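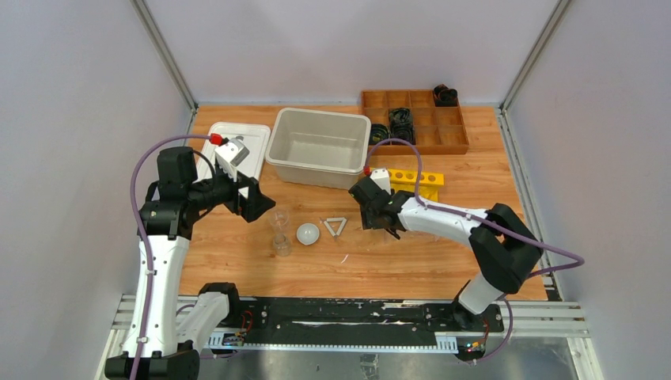 Figure 1. The two-arm bench with tray, bin, compartment box and yellow rack.

3. The work before and after the arms

My report studies the sample preparation room of Nernov, a small company in Vustcombe which tests water for farms and private wells. I spent my placement there from November. The question of my project is simple: when two robot arms take over a part of the bench work, what happens with the people who did this part before?

Before the arms, each technician prepared her own samples from start to end. In the month before the change the room finished 2,026 samples. In the last month of my placement the number was 2,799, with the same staff. The manager hopes to reach 3,000, but the technicians I interviewed did not agree that this is the most important number.

Three of them told me that their hands and shoulders hurt less in the evening. Two said that the day has become longer in the head. They must plan the order of the work in the morning, and they must put the glassware in the agreed places. The sheet for this is named the Oltska list, after the old software, and it has 142 lines.

3.1 Small glassware

The most difficult part to hand over was the small glassware. Clear glass is hard to see against a wood-grain table, also for a person. In Figure 2 the left gripper is above a clear beaker and a clear cup, and the test tubes with blue caps stand in their rack further right.
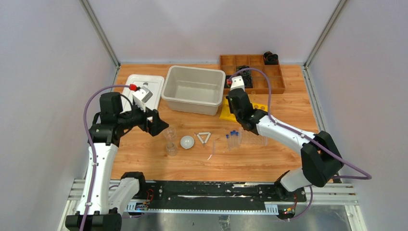

Hamish Kingi wrote in his comments to my first draft that I count samples too much and talk too little about training. In his opinion a technician who only fills the table will forget in one year how to prepare a sample by hand, and then the company has a problem on the first day the arms stand still.

I think this remark is correct, and I added one question about it to the second interviews. Four of six technicians answered that they already feel slower by hand. The room now keeps one manual shift every two weeks. Ewan Maihi made the schedule for it. It is too early to say if this is enough, and my placement ended before I could measure it.

Last updated: 2023-07-03
Contact: Baldursdóttir study office | © Student Project Reports | Back to top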